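Smoke, Patience and a Very Small Backyard in Civham

Ask the pitmaster at Kapoor how she got started and she laughs before she gets a word out. "A pork shoulder I ruined," she says. "Completely ruined! It was like chewing a boot, and I still wanted to do it again the next weekend."

We met behind the restaurant on a bright morning, with two smokers already going and the smell of cherry wood all the way down the block. I had planned to stay an hour and stayed until the brisket came off, which tells you most of what you need to know about her brisket.

Her advice for anyone buying a first smoker is wonderfully plain. Start with a good thermometer, then worry about the rest. "The dial on the door tells you what the door is doing," she says. "Clip a probe down by the meat. You'll be shocked." At home she cooks on an old Jindel charcoal cabinet with 3 racks and a door that she has resealed twice, and she talks about it the way other people talk about a dog.

So what about gas? I expected a lecture and got a shrug. She learned on a gas cabinet and still likes them for fish and chicken, where a steady low flame makes life easy. Her rule there is to keep the wood box small and the water pan full. "People pile in the chips and get this bitter gray cloud," she says. "You want it thin – you should almost have to look for it."

We got onto brisket (of course we did) and the long stall in the middle of the cook, when the temperature stops climbing and beginners start fiddling with the vents. She leaves hers alone until the bark is dark and set, wraps it in butcher paper, and gives it up to 2 hours in a dry cooler afterward. For the Kimulden street cookout in July she is planning on 200 plates, and she sounded happier about that than anyone has a right to.

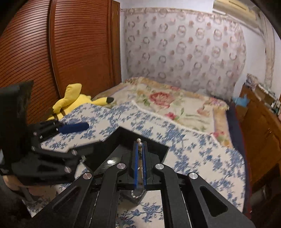 One regular at the counter told me that she had switched to butcher paper after years of foil, and that her family noticed the better bark on the very first try. The pitmaster nodded along to all of it and then asked what wood she was using. Pecan, mostly. "Oh, pecan with pork ribs," she said, already reaching for the tongs. "Come back here a minute and try this one."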